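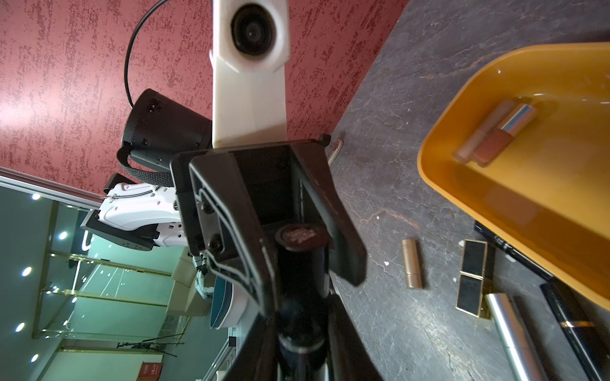

Last changed: December, 16:40

Home | Box office help | Tickets | Venues | Service status

Fahy comedy tour: duplicate seats at Gallbridge, second show

Status: resolved, monitoring
Component: seat allocation, Lustutance booking system
Reported by: Noreen Keogh, Gallbridge box office

Symptom
Customers booking the late stand-up show received e-tickets for seats already sold at the venue counter. The early show was not affected. Lotivthorpe dates on the same tour were not affected.

Environment
Gallbridge main hall, comedy layout, 1,000 seats on sale. Online allocation 800, remainder held for the counter. Both shows were set up from the same template.

Log
09:15 Noreen reports two parties with tickets for row F. Both barcodes valid.
09:30 Online sales for the late show paused. Counter sales left open.
10:05 Export taken. The two shows together hold 1,745 bookable seats in the online pool. Expected figure is 1,600.
10:20 Early show pool is correct at 800. The whole excess of 145 is in the late show.
10:50 Cleared the cache and rebuilt the seat index. No change.
11:25 Compared the hold tables. Counter hold for rows E to J is missing from the late show. 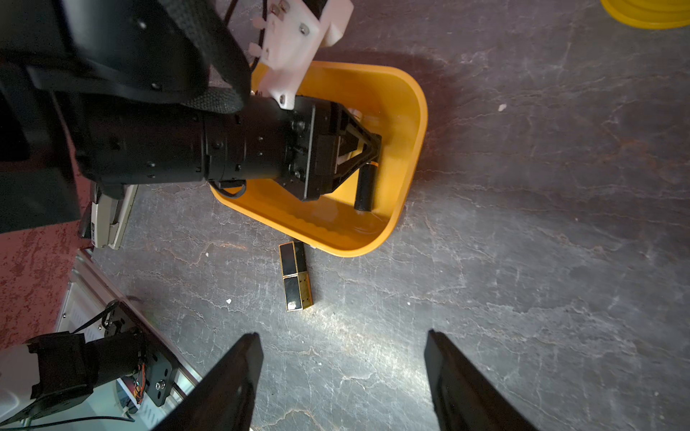 Benedita Meireles
Second-line support, ticketing

11:40 Cause found. The late show was copied from the template while the support act's running time was being edited. The copy job timed out and was retried, and the retry skipped the hold table.
12:10 Holds re-applied by hand from the early show. Late show pool now 800.
12:45 Checked 1,473 issued tickets across both shows against the seat map. Clashes listed and passed to Noreen for reseating in the side balcony.
14:00 Replacement e-tickets sent. Old barcodes cancelled.
14:20 Online sales reopened.

Workaround
Do not edit running times while a show is being copied. Wait for the job to show "complete", then compare the hold count with the template before putting the show on sale.

Outstanding
Maeve Ó Ceallaigh to confirm whether the retry can be made to fail outright when the hold table is absent. Door scanners need a fresh download before the late show, otherwise cancelled barcodes will still scan as valid.

Recent tickets
Interval drinks vouchers not printing
Age guidance missing from comedy listings
Lotivthorpe: refund shown twice on statement
Waiting list emails sent to past bookers

Contact the support desk | © Lustutance | Back to top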